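January
By your instructor, Painting Basics, Lucero Evening School

Week 3 notes: mixing grays

Okay, so last week a lot of you reached for the tube of black the second I said "shadow," and I get it, I did the same thing for years! This week the black stays in the box. We're mixing every gray from two colors plus white, and I think you'll be surprised how many you can get.

Start with ultramarine and burnt umber. Put them down with a good gap between them and drag a little of each into the middle. More blue gives you a cool, rainy sort of gray, more brown gives you something closer to wet bark. Add white last and add it slowly (a tiny bit on the corner of the knife), or you'll end up with a mountain of pale paint and nowhere to put it.

Then do the same with a red and a green. These are trickier. The mix goes muddy fast, and if yours does, scrape it off and start over. I use the Pukel student paints for this one, but the Zinar set is fine too – the green is just a bit stronger, so go easy on it. 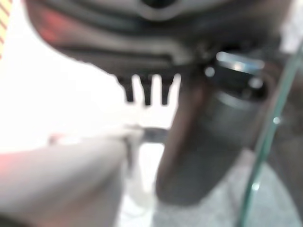
Fig. 1. Several grays and charcoals, with a warm reddish pink on the left.

Now, warm and cool. A gray only looks warm next to something cooler, and the same patch can flip on you when you change its neighbor. Try painting one square of middle gray, then ring it with orange, then paint the same gray again and ring it with blue. Hold the two at arm's length and squint. I still find this a little spooky.

Squinting, by the way, is most of what I'll nag you about this term. It kills the small details and leaves you with the big light and dark shapes.

For homework, make a chart of 30 grays, each about the size of a postage stamp, on one sheet of heavy paper. Write the mix under each one in pencil, because you will forget. If you get hooked, I once filled a whole sketchbook and stopped at 500, so be warned.

Bring the chart, a rag and your palette knife next time. We'll be in the Stesow room, same hour, and the side door sticks so give it a push.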